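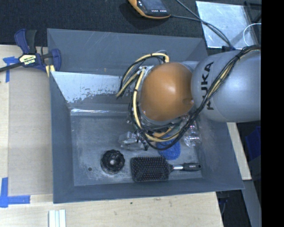

Bastance sells mixed household smalls by the bin lot. The questions on this page cover what a lot contains, how it is sorted and graded, how it is packed, and what a buyer should do with it on arrival. "Smalls" means loose items of personal care, kitchen and cleaning goods that are not in retail packaging and are not worth listing one by one. A typical mix puts a black paddle hairbrush next to a blue scrubbing pad with a rough mesh face, and the two go to different grading lines even though they share a bin. Questions that are not answered on this page can be sent through the contact form.

GENERAL

What counts as a small?
Any item that fits in the sorting bin flat on the floor, without standing above the wall. Long-handled brooms, mops and cookware with fixed handles longer than the bin are sold as oddments. Glass is never included in a smalls lot.

What categories are used?
Grooming, scrubbing, kitchen hand tools, and general. General takes anything that does not fit the other categories, including caps, knobs, lids and parts that have lost their parent item. We do not try to match parts back to products.

Can I buy a lot from a single category?
Yes, for grooming and scrubbing. Kitchen hand tools and general are sold mixed only. Single-category lots are listed under Sotelo, mixed lots under Cloltier. The names refer to listing series and have no bearing on condition or origin.

How large is a lot?
Lots are sold by weight. The standard lot is 30 pounds net of packing material. We do not publish item counts, and we do not count on request.

Who decides the grade?
Grading is done by hand under the written standard maintained by Areti Balaskas. Disputes about a grade are reviewed by Ingvild Moen. Please do not address either of them directly; use the form and quote the lot number.

THE BINS

What are the sorting bins like?
Rectangular gray metal with flared walls. The flare gives access to items lying close to the wall, which is where brushes and other flat goods tend to end up. The inside surfaces become scuffed in use and we do not refinish them.

Why not plastic totes?
Bristle pins and metal edges gouge plastic, and the gouges hold hair and lint. A scuffed metal floor wipes clean with a damp cloth.

Are the bins included in the sale?
No. Goods are transferred to a carton before shipping. Surplus bins are sold separately when we have them, usually in March, after stock is reviewed. They are sold as they stand. Check the listing for notes on dents and floor holes before you buy one for liquids or powders.

Can I line a bin?
A plain rubber mat cut to the floor size works well. Do not use loose cloth. Pin brushes snag it, and small parts vanish into the folds.

HAIRBRUSHES AND GROOMING ITEMS

How are paddle brushes graded?
Grade A: all pins present and upright, pin tips intact, cushion firm, collar tight, no cracks in the handle.
Grade B: a few pins missing or bent, or light wear to the grip. Collar tight.
Grade C: anything else that can still be used as a brush. A loose collar is always Grade C.

Brushes with a split cushion are discarded.

Which way up should a brush lie during inspection?
Bristles up. Missing pins show as gaps in the rows, and worn tips catch the light differently from whole ones. A brush lying face down rests its weight on the pins and will have to be turned over anyway.

What is the collar?
The sleeve where the head meets the handle. On many paddle brushes it is bright and shiny, and it is mostly a trim part. To test it, hold the head in one hand and the grip in the other and twist gently. Movement you can feel is a fail for Grades A and B.

Are brushes cleaned before sale?
Loose hair is removed. Brushes are not washed or sanitized, and should be cleaned before use or resale.

How should I clean a pin brush?
Draw a comb through the rows to lift out debris. Wash the pins in lukewarm water with a drop of mild soap, holding the brush face down so water does not run into the cushion. Shake, then leave it face down on a towel overnight. Do not soak it. Do not use a dishwasher or a hair dryer.

Can I store brushes by the hanging hole?
Yes, if the hole is clean and uncracked. A straight hook is preferable to a nail. Brushes in drawers should go handle to head alternately so that the pins of one do not press into the next.

SCRUBBING PADS

Why are pads in the same mix as brushes?
Pads and brushes are similar in size and often arrive together. They are separated at the first sort. In a Cloltier lot they are bagged apart before they go into the carton.

How are pads graded?
Pads are pass or fail. A pass has an even mesh over the full face, closed edges and no rust marks or embedded metal. Color is not graded. Blue, green and yellow pads are mixed unless the listing says otherwise.

Does color indicate how rough a pad is?
Only within one maker's range, and loose pads have no label to tell you the maker. Test on a hidden area first. Treat any unmarked mesh pad as unsuitable for nonstick coatings, polished metal and acrylic.

Can passed pads be used on dishes?
We sell them for general household scrubbing only. Anything meant for food surfaces should be bought new and packaged.

UNIDENTIFIED ITEMS

My lot contains a part I do not recognize. What is it?
We may not know either. Round black parts with a knobby or scalloped rim turn up regularly and can belong to many kinds of product. Check for a molded part number on the reverse. If there is none, measure the outside diameter and the center before searching replacement-part catalogs.

Do unidentified parts count toward the weight?
In a mixed lot, yes, up to 2 pounds. In a single-category lot they should not be present. Report them if they are.

PACKING AND DELIVERY

How is a lot packed?
Heavy and hard items go on the bottom. Brushes lie flat above them, pins up, with a sheet of card on top. Pads fill the gaps at the sides. Small parts go in a closed paper envelope marked "general."

Who delivers?
Drodton handles all orders. A tracking number is issued when the carton leaves the building.

How long does dispatch take?
Up to 7 working days from payment. Orders that include a surplus bin take longer, as bins are crated separately.

Can I collect in person?
Collection is available for orders over 900 pounds. The loading door closes at 4 p.m.

RETURNS AND CLAIMS

What can I claim for?
Short weight, items outside the stated category, glass in a smalls lot, and brushes or pads below the stated grade. Claims for color, brand or style are not accepted.

What do you need from me?
The lot number, the weight of the full carton as received, and a photo of the disputed items laid flat on a plain surface. Photograph brushes from above with the pins facing the camera, and again from the side so the collar is visible.

How long do I have?
Claims must be sent within 30 days of delivery. Keep the carton and the envelope of small parts until the claim is closed.

Can I return part of a lot?
No. Accepted claims are settled by credit against the disputed weight.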